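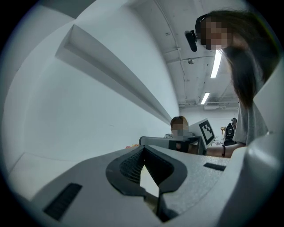
Cleaning plastic is a small job, and many people spoil a good surface by doing it in a hurry. In my flat I clean the kitchen radio, the fan, the sewing machine cover and the bathroom scale, all with the same few things from the cupboard. Before you take any cloth, look at the surface under a lamp and decide which kind it is. Light grey plastic can be textured and a little speckled, as on the big curved body in the photo, and it can also be smooth and glossy, as on the rounded part at the right edge, where the light reflects. The first kind holds dirt in its small hollows. The second kind holds almost no dirt, but it shows every scratch.

What you need

A bowl with 600 ml of lukewarm water
A few drops of washing-up liquid, without colour if you can find it
Two soft cotton cloths, old T-shirts are very good
A soft toothbrush, used only for this
Cotton buds
A dry paintbrush with long hair

I buy my cloths from Gritbridge, a household shop near the station in Dendow, but any soft cotton will do the same work. Do not use the green side of a kitchen sponge. Do not use acetone or nail varnish remover. They can make the plastic dull or sticky, and this can not be repaired at home.

Step 1. Take away the dust

Pull out the plug, or take out the batteries, and wait until the thing is cool. Then brush it with the dry paintbrush, from the top to the bottom. Go slowly along the vents and the joints. If you put water on a dusty surface, you make a thin mud, and the mud goes into the corners and dries there.

Step 2. Test the soap

Choose a place which is not seen, for example the underside. Wipe it with a damp cloth and a little of the soapy water, and let it dry for ten minutes. If the colour has stayed the same and nothing has come off on the cloth, you can continue. Printed numbers and small letters should be tested also. On my old kitchen scale the number 500 went away in one single wipe.

Step 3. Clean the textured parts

Put the toothbrush in the water and shake it well, so that it is damp and does not drip. Make small circles and press very lightly. After each part of the size of your hand, wipe with the damp cloth before the soap dries. For grey marks from fingers I go over the same place two or three times. It is better than pressing hard once.

Step 4. Clean the glossy parts

No brush for these. Fold the cloth, wet one corner, and wipe in straight lines. Rinse the cloth often. A single grain of sand in it is enough to leave a long scratch.

Step 5. Mesh, slots and vents

Never pour or spray water on them. Use the paintbrush again, then a cotton bud which you have pressed almost dry between the fingers. With fine mesh, touch it and lift, and do not rub. The cotton can stay hanging in the holes.

Step 6. Drying

Dry everything with the second cloth and leave it in the open room overnight before you put the plug in. I leave it away from the window, as strong sun makes many light plastics yellow.

If there is old glue from a price label, rub a drop of cooking oil on it with a finger, wait 14 minutes by the kitchen clock, and wash it off with the soapy water. Try the oil first on the hidden place too.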